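My aunt Vimala Acharya bet me 30 dollars that no machine would do a chore in her house before she turned 70, and she gave me until October. I had a job at Akness by then, teaching arms to tidy, so I took the bet (stupid, I know!) and told her to get her checkbook out.

The first chore was crumbs. She'd picked it herself, because she thinks crumbs are a moral issue.

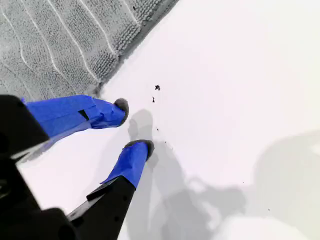 I'd promised her that sweeping up would be easy, and I spent most of that month lying awake over it. A crumb is a horrible thing to pick up if your fingers are the size of bananas. Santosh Shukla kept telling me to switch to boxes. Boxes have sides, he said, boxes want to be grabbed! So we did boxes for a while, and I sent my aunt a very smug message. 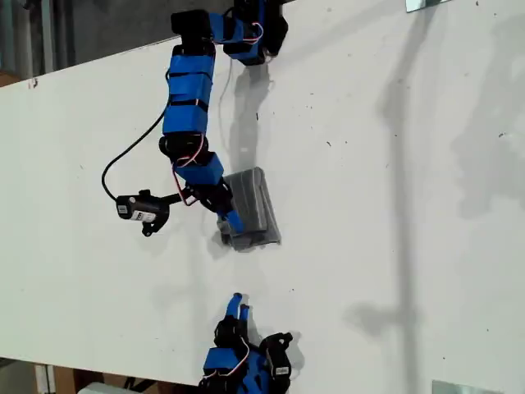 Vimala wrote back that a box was luggage and she had never in her life called moving luggage a chore, and when was I coming for dinner.

Fine. Laundry, then. I drove home through Vutton rehearsing my speech about cloth, how it never sits the same way twice, how you can't just tell an arm where the corner is. 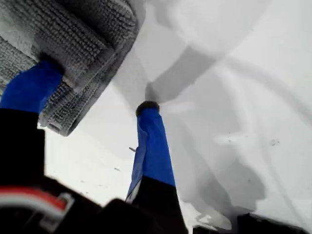 By October I'd logged 1,727 tries and I still wouldn't have let the thing near her good towels. I went over with the 30 dollars in an envelope. She was folding sheets, so I put the envelope down and took the other end.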